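## Part 4: Putting the hand grip together and getting your first good recordings

If you skipped Part 3, go back and print the finger frames first. I'll wait. The rest of this section assumes you've got both frames cleaned up, your bag of screws, and the blue textured pads that come on the Zanton sheet (the smooth ones slide all over the place, please don't bother).

I built mine at the kitchen counter and finished it at the shared workshop in March, so I've done every one of these steps in bad light with the wrong screwdriver. You can too!

### 4.1 Fit the pads

1. Wipe the inner face of each finger with alcohol and let it dry.
2. Peel the backing off one pad and line it up with the tip of the finger first, then roll it down toward your hand. Tip first! If you start at the bottom you'll end up with a bubble right where you do all your gripping.
3. Squeeze the pad against the frame for a full minute. I count out loud, it annoys everyone.
4. Do the other side.
5. Close the fingers slowly. The pads should meet along their whole length. If they only touch at the tips, loosen the two screws on that frame a quarter turn, push the frame back toward your palm, and snug it up again.

> **Note:** The screw heads should sit flush and no deeper. I cracked my first left frame going for "one more little turn," and a reprint on my Gerier takes most of an evening.

### 4.2 Mount the camera

1. Slide the camera into the Joditz bracket with the cable pointing away from the trigger.
2. Tilt it until you can see both pads on your phone or laptop with the fingers wide open. You want the pads in the lower half of the picture and plenty of table above them.
3. Tighten the bracket thumb screw, then wiggle the whole thing. If the view shifts, tighten it some more.
4. Run the cable along the handle and tape it in two spots. Leave slack at the hinge or you'll feel it tugging every time you open the grip.

The wide lens bends everything near the edges. Leave the correction OFF in the Mirzaei recorder, the training script handles it later, and if you correct it twice you get straight table edges that bow the other way and a very confused arm.

### 4.3 Set up a practice surface

Start with cups. They're light, they're cheap, they roll when you mess up, and they make the arm deal with rims, sides and closed ends all in one object. Mix paper and whatever else is in your cabinet, and go for different colors inside and out if you've got them. Put them down on cloth if you can, because a bare tabletop lets them skate away as soon as a pad brushes them.

Don't line them up neatly. I did that for my whole first batch and the arm learned to pick up cups that stand in a row, period. Tip them over, point the openings every which way, let them lean on each other.
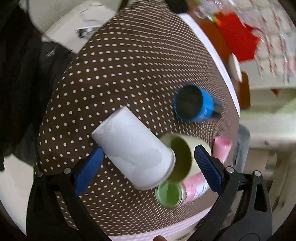 Leave the background alone, too. My first instinct was to clear the whole room before every session, and I wasted a good hour on it. A model that has only ever seen a bare white wall gets lost the minute somebody hangs up a coat. Just keep breakable stuff and hot drinks out of reach of your elbow.

### 4.4 Record a run

1. Turn on the recorder and wait for the second beep. The first one only means it has power.
2. Start with the grip open and well back from the cups, then move in at the speed you'd use to pick up something full.
3. Bring one finger to each side of the cup you want, pause for a beat, and close.
4. Lift, carry, set down, open, back away. All one smooth motion if you can manage it.
5. Press the trigger button twice to end the run.

**Caution:** Keep your fingertips behind the hinge while you close. The spring is stronger than it looks and it pinches (ask me how I know).

If you fumble one, keep it! Regrabs are useful. The only runs I throw out are the ones where I bumped the camera or forgot which cup I was going for and sort of hovered there.

### 4.5 How many is enough?

My first batch was 214 runs, all done on one Sunday, and the arm could get a cup off the cloth more often than not. It was still hopeless with cups that overlapped. By 2000 it was handling those too, and I'd stopped caring what the pads looked like. Swap them when the texture feels shiny under your thumb.

Back up the card after every session. The recorder starts overwriting the oldest runs when it fills up and it does not ask first. Naming folders by surface and object (cloth-cups, counter-cups) has saved me a lot of scrolling.

Next up is Part 5, calibrating the arm, so go find your tape measure.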